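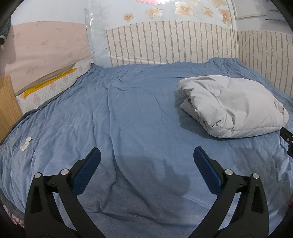

卧室的床,蓝色毯子上放着叠好的浅灰色被子

下午两点到的Idutley。这次开放日在Lorkum街区的一栋住宅楼里办,主题是收纳和床品整理,展间按普通人家的样子布置,有客厅、厨房、储物间,还有8间卧室。门票20元,包含一份平面图和一杯茶。入口排队不长,存包处在楼梯左手边,大件行李不让带进去。

我主要是去看卧室的。家里今年想换被子,网上看图看不出厚薄,所以想到现场看看实物是什么样子。

第一间看得最久。床上铺的是一条蓝色的绒面毯子,从这头铺到那头,没有拉平,褶子很多,有一道长的斜着过来。毯子靠左边的地方缝着一块白色小布标,上面的字很淡,没认出写的什么。被子叠成厚厚的一块,放在右边靠墙的位置,绗缝的,看着很蓬。

平时在商场看床品,样板床都绷得一丝不皱,枕头摆四五个,买回家根本不是那回事。这里的床更接近早上起来随手收拾一下的样子。我自己家也差不多,毯子铺上去就不管了,被子叠一叠推到墙边,白天能坐人就行。

关于被子怎么叠,平面图背面印了一段说明,大意是先沿长边对折,再从两头往中间收,最后压一下把空气赶出来。我回家试了一次,家里那床旧被子太薄,叠完立不住,塌成一片。厚一点的应该好些。说明里还建议换季的被子不要用真空袋压太久,羽绒的尤其不要,压过以后要晾半天才能恢复。这条我以前没注意过,柜子里有一床压了两个冬天。
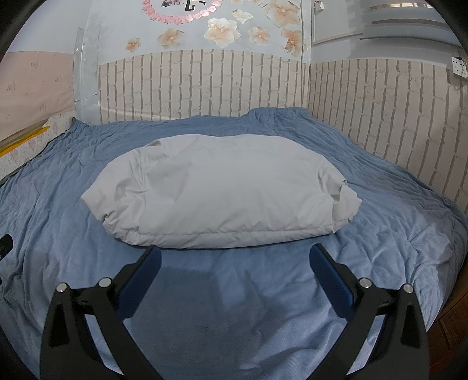

绒面的毯子好看是好看,缺点也明显,容易起皱,光线从侧面过来时每一道褶都看得见。颜色浅一点或者带花的会好一些。另外绒面容易粘毛,家里有猫的要考虑。我以前用过一条类似的,洗了几次以后边上开始发硬,后来拿去垫沙发了。

卧室看完去了储物间。这里由Dlamini布置,一整面墙的搁板,毛巾和床单按尺寸分开放,每一格前面贴了标签。标签写得很细,连“备用枕套,客人用”都有。做法不难,费时间。墙边有一张表,列了全屋的织物,一共134件,包括抹布和桌垫。看完这张表我对自己家有多少条毛巾产生了疑问。

厨房比较挤,人都堵在水槽那一段,我没怎么看。客厅放了几把椅子可以休息,茶也在这里领,红茶,有点淡。

出口旁边是Plostar的柜台,卖毯子和收纳盒。双人尺寸的厚被标价1000元,比我预想的贵,没买。收纳盒买了一个中号的,回来放袜子,大小合适。柜台只收现金,这点要提前准备,附近的取款机在马路对面,要过一个天桥。

整个看下来一个半小时,不赶。想仔细看卧室的话建议早点去,四点以后人多,走廊窄,两个人并排都走不开。卫生间在一楼,二楼那个锁着。停车不方便,楼下只有路边的位置,我是坐公交去的,下车走五分钟。

开放日到十二月底结束,之后展间会换成儿童房。平面图我留着,背面那段叠被子的说明剪下来贴在柜门里面了。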